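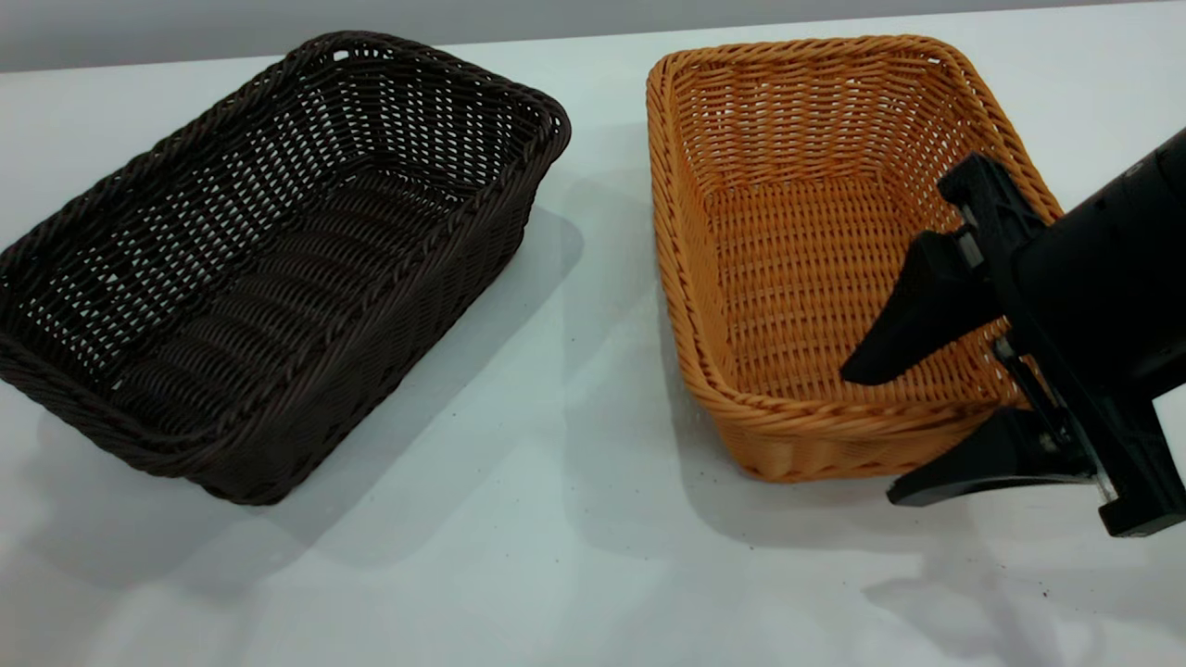

**Ticket:** gripper comparison, cell 2
**Status:** open, waiting for reply from Zunby support
**Opened:** Friday, February 5, 2021
**Grippers under test:** Kemitz two-finger (mounted now), Rajput two-finger (on the shelf, tested before)
**Controller:** Zunby, same unit for both grippers
**Priority:** medium

## Problem

We compare two grippers for the Hirnmont project. The task is to take a small part from one woven basket and put it in the other, without moving the baskets. With the Rajput gripper we finished 400 cycles and the result was acceptable. With the Kemitz gripper the controller reports "object held" when there is no part in the fingers. It happens most often when a finger comes near the rim or the wall of a basket, but I have also seen it over the free table.

After a false "object held" the arm goes to the place position, opens, and reports success. So the log looks very good and the work is not done. I noticed it only because the source basket was still full and the counter said 50.

## Setup

- White tabletop, two rectangular baskets with braided rims, one very dark brown and one orange-brown. Wide space between them.
- Fixed camera, same position for both grippers.
- Force limit at the default of the controller.
- Approach is from the side and at an angle, not straight down. The arm cannot reach the far basket straight down without coming close to the joint limit.
- For the checks below, both baskets are empty unless I write something else.

## What I tried

**1. Restart of controller and gripper.** No change.

**2. Cable exchanged.** I used the cable that worked with the Rajput gripper. No change, so I put the original back.

**3. Close in free air, far from the baskets.** The gripper closed fully and reported "no object" nearly each time. A few times it reported "object held" with nothing between the fingers. I wrote down the final position value. When the answer is correct, the value is 583. When it is false, the value is a little higher, and I could not find a fixed number for it.

**4. Force limit lowered.** Worse. The fingers stop earlier and the controller thinks that something stopped them.

**5. Force limit raised to 800 (controller units).** In free air the false reports are gone. But at this setting the fingers press marks in our foam part, so I can't keep it. Also, I do not want this force if a finger catches the weave of a basket.

**6. One finger inside the basket, one outside.** This is a hard case which I made on purpose, with the orange-brown basket. The upper finger is over the inside and the lower finger stays outside, beyond the near corner. I closed slowly and stopped before contact with the wall. The controller already reported "object held". With the Rajput gripper in the same pose it waited for real contact.

**7. Other basket.** Same test with the dark one. Same result, so I believe the basket is not the reason.

**8. Camera check switched off.** The controller can use the camera to confirm the grasp. I switched it off to see if the wrong answer comes from there. No change. It comes from the gripper side.

## Comparison so far

| | Rajput | Kemitz |
|---|---|---|
| False "object held" in free air | none seen | sometimes |
| False "object held" near rim | rare | often |
| Reaching into basket corner | poor, fingers are wide | good, fingers are narrow at the tip |
| Noise | louder | quiet |
| Change of fingers | four screws each | two screws each |

I would like to keep the Kemitz if this can be solved. It gets into the corners of the baskets much better, and in the corners the small parts always collect.

## Questions to Zunby support

1. Does the controller decide "object held" by position only, or by position and motor current together?
2. Is the closed position value stored one time at the calibration, or measured again after each power on?
3. The profile for Kemitz in the menu has the same closed value as the profile for Rajput. Is this correct? The fingers do not have the same shape.

## Update, next morning

Reply from support to question 1: position and speed. If the fingers slow down before the closed value, the controller takes it as contact. Motor current is used only for the force limit. They had no answer yet for 2 and 3.

After this reply I looked at the speed curve. The Kemitz slows down shortly before it is fully closed, each time, also with nothing between the fingers. The Rajput keeps its speed until the end. I think the controller reads this slow part as contact. It does not explain the false report in test 6, where the fingers were still quite far apart, but there I closed slowly, and maybe a slow closing alone is enough to make the same mistake.

## Update, afternoon

I made a copy of the Kemitz profile and changed two values:

- contact window: ends earlier, so the slow part is outside of it
- minimum closing speed: lower than before

In free air I ran 50 closings with the new profile and got no false report. Test 6 again: "no object", as it should be. With a foam part in the fingers it still reports "object held", and the force limit is back at the default.

One thing is not good. A very thin part, for example a cable tie, is now reported as "no object", because it stops the fingers only inside the slow part. We have no cable ties in the Hirnmont part list, but other people use this cell too. I saved the original profile under its old name and the new one as `kemitz_baskets`. Please do not overwrite the original.

## Still to do

- [ ] Full run of 400 cycles with `kemitz_baskets`, same as for the Rajput
- [ ] Compare the count in the target basket with the log, by hand
- [ ] Answer to questions 2 and 3
- [ ] Ask support if the new firmware planned for April changes the contact detection. If yes, repeat tests 3 and 6 after installing it

The ticket stays open until the full run is finished.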